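Stories > Short fiction > Teaching Weltar

On the twelfth morning Ngozi got the job she had been hoping for. She was going to teach the lids.

"Slow hands," said Danuta, tightening the strap at the back of her head. "Slower than you think. Weltar learns your hurry along with everything else."

Ngozi loved that – the idea that hurry could be handed on, like an accent! Her grandmother had taught her to knead dough by standing behind her and pressing on her knuckles, and she had told the whole team about it at lunch, twice. Weltar was three floors down in the Parotholm workshop and had no knuckles to press. It would have to learn by watching, from wherever her own head happened to be, 1,000 times over if that was what it took.

She took hold of the small white cup, left hand low on the side, right hand over the lid, and began.

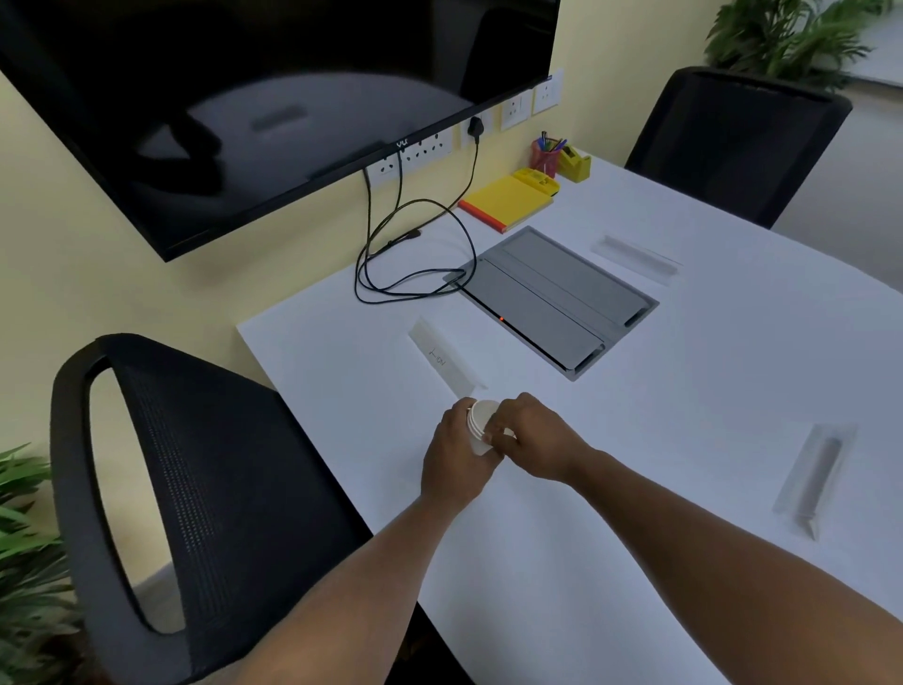 "Don't look at the clock," said Danuta. "Look at the lid. If you look away, it looks away."

So Ngozi looked at the lid. She had never paid a lid such attention in her life. There was a moment, just before it gave, when her right wrist wanted to lift too soon, and by the tenth go she could feel it coming and wait for it. Was that what it was to be good at something? You caught the small wrong thing before it got out into the world, and somewhere downstairs a machine would never have the bad habit at all.

At the thirty-fourth go her thumb slipped. She swore, laughed, and asked if they would have to throw that one away.

"Keep it," said Danuta. "And keep the next one, where you put it right. Szczepańska's people threw out all their slips, and their arm went to pieces the first time it fumbled a jar."

The yellow folders were next, and Ngozi liked those even better, because a folder would flop and slide and had opinions of its own. Between goes she had to bring her hands back to the middle of the table and let them hang there, fingers curled, until Danuta said the word. It felt like waiting for a conductor. She found she was holding her breath – and then wondered, with real delight, whether Weltar would somehow learn to do that too.

"Ready?" said Danuta.

"Ready!"
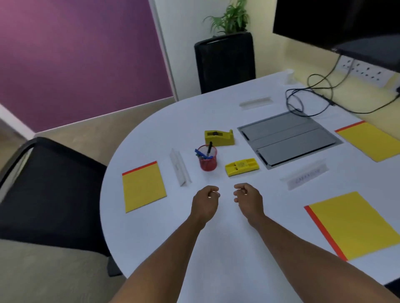 Downstairs

Fenna Willems had the workshop door propped open with her foot. "Come on, come on, it's loaded."

Weltar stood at its bench with a cup in front of it. Ngozi had seen it a hundred times and still wanted to say hello, so she did. Fenna pressed the key.

The left gripper went in low. The right came over the top, closed, turned, and then stopped. It stayed there for the length of a breath, quite still, before it lifted the lid away.

"What's it waiting for?" said Fenna, leaning in. "Is that a fault?"

Ngozi had both hands over her mouth. She knew that wait. She could feel it in her own right wrist.

"No," she said, "no, leave it, that's me! Can we see it again?"

Fenna put the lid back on the cup and reached for the key.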